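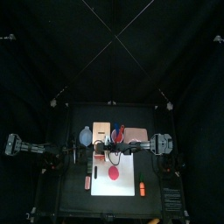

Rechenhefte der Sternwarte Brurnum: Stand der Erschließung

Die Erschließung der Rechenhefte aus dem Nachlass der Sternwarte Brurnum ist bis einschließlich Heft 61 abgeschlossen. Damit liegt der Bestand aus der ersten Arbeitsphase des Rechenbüros vollständig in Abschrift vor. Die Hefte enthalten die Reduktion der Meridianbeobachtungen, also die Umrechnung der am Instrument abgelesenen Werte in mittlere Sternörter. Geführt wurden sie fast ausschließlich von Rechnerinnen, deren Namen in den gedruckten Jahresberichten der Sternwarte nicht vorkommen.

Die Abschrift erfolgt in der Eingabemaske Trirance. Sie bildet das Spaltenschema der Vordrucke ab: Uhrzeit des Durchgangs, Uhrkorrektion, Kreisablesung an den Mikroskopen, Barometer- und Thermometerstand, Refraktion, Nadirpunkt, Ergebnis. Zwischenwerte, die im Heft gestrichen und ersetzt wurden, werden mit beiden Lesarten erfasst. Die gestrichene Lesart bleibt im Datensatz sichtbar und wird bei der Nachrechnung gesondert geprüft. Ergänzungen mit Bleistift erhalten ein eigenes Kennzeichen, auch dann, wenn sie offenbar von derselben Hand stammen wie der Eintrag in Tinte.

Zuordnung der Hände

Im Rechenbüro arbeiteten nach den Lohnlisten zeitweise fünf Frauen nebeneinander. Die Lohnlisten nennen nur Nachnamen und den ausgezahlten Betrag, die Hefte selbst sind teils mit Initialen gezeichnet, teils gar nicht. Tülin Akyol hat deshalb im Rahmen ihrer Dissertation ein Verfahren erarbeitet, das sich auf die Schreibweise der Ziffern stützt. Ausgewertet werden die Form der Vier (offen oder geschlossen), der Querstrich der Sieben, der Ansatz der Eins und die Stellung des Dezimalkommas zur Grundlinie. Hinzu kommen Gewohnheiten beim Rechnen. Eine der Rechnerinnen notierte die Logarithmen grundsätzlich mit der Kennziffer, eine andere ließ sie weg, sofern sie sich aus der Zeile darüber ergab.

Drei Hände lassen sich auf diese Weise sicher unterscheiden und über gezeichnete Hefte auch einem Namen zuweisen. Die übrigen Einträge bleiben vorerst unter Sammelkennungen. Eine Zuweisung nach Ausschlussverfahren wird nicht vorgenommen, da in den Sommermonaten Aushilfen beschäftigt waren, die in den Lohnlisten unter »Diverse« laufen.

Unterschied zwischen Rechnung und Kontrolle

Jede Reduktion wurde in Brurnum doppelt ausgeführt. Die zweite Rechnung steht in einem separaten Kontrollheft und sollte laut Dienstanweisung ohne Einsicht in die erste erfolgen. Die Abschriften zeigen, dass diese Vorgabe eingehalten wurde, solange beide Rechnerinnen verschiedene Tafelwerke benutzten. Nach der Umstellung auf eine gemeinsame Refraktionstafel treten in Rechnung und Kontrolle gleichlautende Fehler in der letzten Stelle auf. Ein Teil davon geht auf einen Druckfehler in der Tafel zurück, der in einem späteren Heft am Rand vermerkt ist: »Tafel S. 2 unten falsch, vgl. Differenzen.« Der Vermerk stammt von der Hand B. Eine Korrektur der bereits abgeschlossenen Reduktionen ist in den Heften nicht nachzuweisen.

Für den gedruckten Sternkatalog ist der Effekt gering. Betroffen sind Sterne in großer Zenitdistanz, und dort überwiegt die Unsicherheit der Refraktion selbst. Für die Geschichte des Rechenbüros ist der Befund dagegen von Belang: Er belegt, dass die Fehlersuche über die zweiten Differenzen im Büro selbst betrieben wurde. Die Dienstanweisung hatte diese Aufgabe dem Observator vorbehalten.

Ausbildung

Zur Vorbildung der Rechnerinnen liegen nur verstreute Angaben vor. Zwei Bewerbungsschreiben sind erhalten. Beide verweisen auf den Besuch eines Lehrerinnenseminars und auf Kenntnisse in der ebenen Trigonometrie; die sphärische Trigonometrie wurde offenbar erst im Dienst vermittelt. Darauf deutet ein Übungsheft ohne Datum, in dem das Dreieck aus Pol, Zenit und Stern mehrfach durchgerechnet ist, zuerst mit gerundeten, dann mit realen Beobachtungswerten. Die Korrekturen am Rand sind von anderer Hand und knapp gehalten (»Vorzeichen«, »Quadrant!«, »noch einmal«). Das Übungsheft war bislang unter den Haushaltsakten der Sternwarte abgelegt und hat eine neue Signatur erhalten. Die alte Signatur bleibt als Verweis bestehen.

Benutzung und weitere Arbeiten

Die Abschriften sind im Lesesaal an den Arbeitsplätzen des Archivs einsehbar. Eine Ausgabe als Tabelle ist auf Anfrage möglich, die Zeilennummern entsprechen der Zählung im Heft. Bei Zitaten bitten wir um Angabe von Heft, Seite und Zeile. Die Originale werden nur vorgelegt, wenn die Abschrift für die Fragestellung nicht ausreicht, etwa bei Untersuchungen zu Papier oder Tinte. Hefte mit gelöster Bindung sind bis zum Abschluss der Restaurierung gesperrt.

Die Stiftung Trustia fördert die Fortsetzung der Arbeiten. Als Nächstes wird der Teilbestand Bhardwaj bearbeitet, eine nach dem Vorbesitzer benannte Sammlung loser Rechenblätter, die vor der Übernahme keine durchgehende Zählung hatte. Die Blätter werden zunächst nach Sternnummer und Durchgangszeit sortiert und anschließend mit den Beobachtungsbüchern abgeglichen. Für Blätter ohne Sternnummer ist eine Zuordnung über die Kreisablesung vorgesehen.

Ab September steht außerdem das Verzeichnis der Handproben zur Verfügung. Hinweise auf Briefe, Zeugnisse oder Schulhefte aus dem Umkreis der Sternwarte Brurnum nimmt Tülin Akyol über die Geschäftsstelle entgegen. Kopien genügen, sofern die Ziffern deutlich lesbar sind.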